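Hurier Remake Sets January Shoot, Moves Story to a Cannery Town

A new version of the family drama Hurier will begin filming in January, the production company Driltero said Saturday. Kristóf Medve will direct from a script by Judit Szűcs. It will be the first feature for Medve, who has spent most of his career editing other people's films.

Estrella Barajas and Dénes Kelemen have signed on for the lead roles. Barajas will play Marta, a shift supervisor at a fish and fruit cannery who is trying to keep the plant open through one more season. Kelemen plays her older brother, who left town after their father's funeral and comes back when the owners announce the sale.

The original Hurier was set among barge workers and took place almost entirely on the water. Szűcs has kept the brother and sister, the disputed house and the long dinner argument that makes up most of the second half. The barges are gone. Her script takes place in Langat, a made-up coastal town that gives the cannery in the film its name, and covers the last 20 days before the plant changes hands.

Szűcs said she wrote two drafts that stayed close to the first film and threw both of them out. In the original, the brother's secret is revealed in a letter read aloud by a priest. In hers, Marta already knows it when the film opens, and the audience learns it from her in the first few minutes. The priest has been cut. A new character, a bookkeeper at the cannery, takes over some of his scenes.

"People who love the old one can still watch the old one," Szűcs said. "I wanted to find out what the sister was doing all those years, and the first film hardly asks."

Medve said he had been offered a remake before and turned it down. He agreed to this one after reading the dinner scene, which he plans to shoot in long takes over 6 nights with the full cast at the table. He has asked the actors not to watch the original until filming is finished. Barajas told him she had already seen it several times as a teenager, and he let the matter drop.

Most of the movie will be shot at Plirkside, a former packing plant that has been used as a rental stage for the last few years. The main hall is large enough to hold the canning line, the loading dock and the family's kitchen under one roof, so the crew will be able to move from one set to another without a company move. Exteriors will be filmed on the coast toward the end of the schedule, when the days are a little longer.

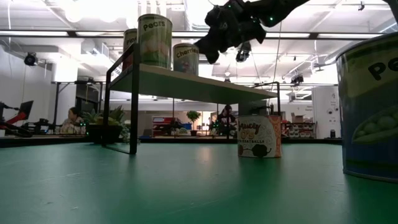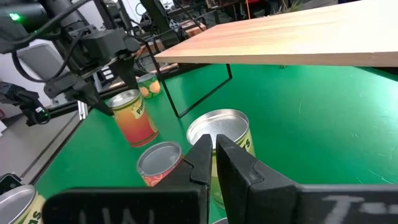
Canned food and the work of a cannery run all through the new script.

Not everyone is glad to see the title come back. Judit Barta said the story did not need another telling and that moving it off the river took away the thing people remembered. In the first film, she said, the family could not walk out on each other, as there was nowhere to walk to, and a town with a bus station would not have the same pull. She added that she would buy a ticket anyway, mainly for Kelemen.

Medve said he had heard the same complaint from friends. His answer is that the cannery closes in the family in another way. The brother and sister work the same shifts, eat in the same break room and go home to the same house, and by the middle of the film the sale has left them with no one else to talk to. He said the river will be heard in one scene but not shown.

The budget has not been released. Driltero described it as modest and said roughly 300 extras will be hired, most of them for the shift change that opens the film and for a street meeting near the end. People who have worked on a factory line are being asked to say so on the casting form. No acting experience is required for either scene. Extras will be paid by the day, with meals included.

Music will play a smaller part than it did in the original, which had a full orchestral score and a theme that later turned up in commercials. Medve said he plans to use the sound of the machines for long stretches and a single piano in the house. The old theme will be heard once, hummed by Marta while she washes dishes. The rights to those few bars took longer to clear than the rights to the story, he said.

Filming is scheduled to last 8 weeks. Medve will edit the picture himself with one assistant, working in a room upstairs at Plirkside so that he can look at footage in the evenings. He said he expects to have a first cut by summer and would like to keep the finished film under two hours. The original ran well past that, and a shorter version made for television left out most of the dinner.

Driltero has not announced a distributor or a release date. The company said it is in talks with two festivals, which it did not name, and that remaining roles, including the bookkeeper and the plant owner, will be cast before the end of the year. Open calls for extras will be held at Plirkside starting at 9 a.m. on Saturday, with the line forming at the loading dock entrance.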